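Barasa (video game)

Barasa is a turn-based role-playing game developed by Dirkeo and released for personal computers on Feb 20, 2020. It was directed by Stojan Kelmendi and written by Kerubo Okoth, who adapted it from her own unpublished novel. The player leads a small party of travelers along the salt road between the harbor town of Jarnham and the inland city of Eline.

Gameplay

The game is divided into a map mode and a camp mode. On the map, the party moves from one stopping point to the next and spends water and food with each step. In camp, the player can talk with party members, repair gear and trade with other caravans.

Battles take place on a grid. Each character has a stock of "breath" that is used up by attacks and restored by standing still for a turn. Enemies follow the same rule, so a fight often comes down to who can afford to wait. There are no random encounters — every enemy group is shown on the map and most can be avoided or paid off.

Up to four travelers can be in the party at one time. A traveler who falls in battle is left at the nearest inn and can be picked up later, though some story events will have passed by then.

Plot

A scribe named Barasa is hired to carry a sealed ledger from Jarnham to Eline before the winter closing of the road in November. Along the way she learns that the ledger records debts owed by nearly every village she passes through. The player decides at several points whether to show the book to the people named in it. The game has five endings, one of which is reached by burning the ledger before the halfway point.

Development

Work on the game began as a side project by Kelmendi and programmer Bilal Zoubi. Okoth joined in the second year, and the original plot, about a shipwreck, was dropped. The final script contains 3,469 lines of dialogue, 240 of which can be seen only if the party travels without a guide.

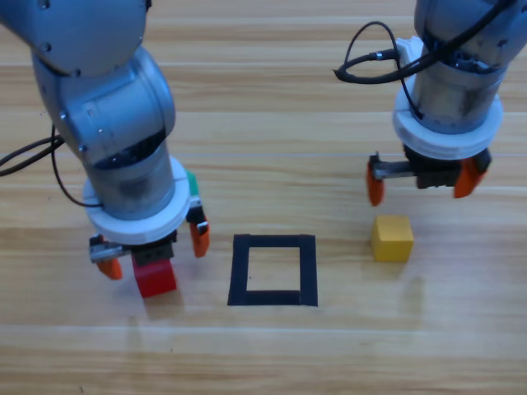 The music was composed by Anqi Ding and recorded with a group of six players. Ding wrote a separate theme for each inn, and the themes are combined in the last chapter. Backgrounds were painted by hand by Gladys Kioko and then scanned. A planned console version was canceled when the studio moved on to its next title.

Release and reception

The first pressing of the boxed edition was limited to 3,000 copies and included a cloth map. The download version went on sale the same day. A patch later added a faster walking speed and an option to skip the trading screens.

Reviewers generally liked the writing and the camp conversations. The most common complaint concerned the middle chapters, where the player must cross the same stretch of road twice. Several reviews gave the length of the main story as 40 hours — longer than the studio had stated before release.

See also

List of role-playing video games
Dirkeo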